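Subject: Re: [gripper-bench] Blue pads vs. the old ones, crinkly stuff

Wrappers are in, canister is next. One from the purple batch:

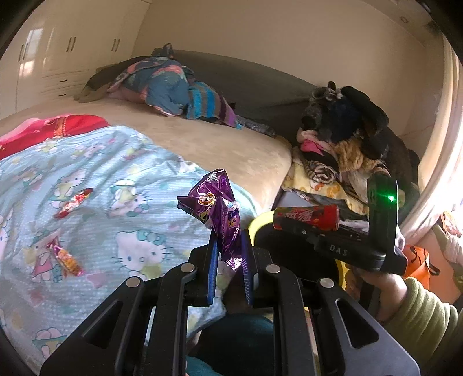
Purple wrapper in the blue ridged pads, with the second unit on the red canister.

I did the bedroom set the way the Treneck list asks for it: small wrapped snacks on a patterned blanket, a bin by the bed, and whatever else a bedroom feels like contributing. The cat-print blanket is a harder background than anything we have in the lab, and it has better taste than the gray foam.

On to your question from the last round.

> We ran the Khasawneh pads on wrappers in December and gave up
> after 193 grasps. Anything shiny slid out as soon as the wrist
> turned. Before we order more of the blue ones, can somebody tell
> me whether the ridges do anything, or whether they're just there
> to look like ridges? Also, is the two-unit setup worth the
> bother? Our Jombridge controller sulks when the second one
> comes online.

The ridges do something. With the smooth Khasawneh pads I was dropping wrappers at the turn about as often as you were. With the blue ones I dropped 18 over the whole session, and most of those were my own fault for grabbing the very tip of the twisted end. Pinch the wrapper low and leave the wide part sticking up. It flops to one side and looks like a failed grasp, but it holds.

Two complaints. The ridges collect crumbs, and I now own a toothbrush that can never go back to the bathroom. And the grip force readout is useless on anything this thin. It says zero right up until it says too much.

As for two units: yes, worth it, grudgingly. Round things like the snack canister want to roll while you are busy elsewhere, and the second gripper can deal with them. Your sulking is probably the start order. Bring up the left one, wait for its stream to settle, then the right. If you start both at once, Jombridge gives them the same clock offset and then blames the cable. I have replaced that cable. The cable was innocent.

The full log is 1829 grasps across the two pad types, and I would like to reach 2000 before calling it a comparison. The folder will be on the Batau share under pads_wrappers. Left and right are swapped in the first few runs, so read the notes file before you plot anything and write to me in capital letters.

If anyone has a spare set of the smooth pads, please mail them. Mine have a cut in one corner and I don't trust the late numbers.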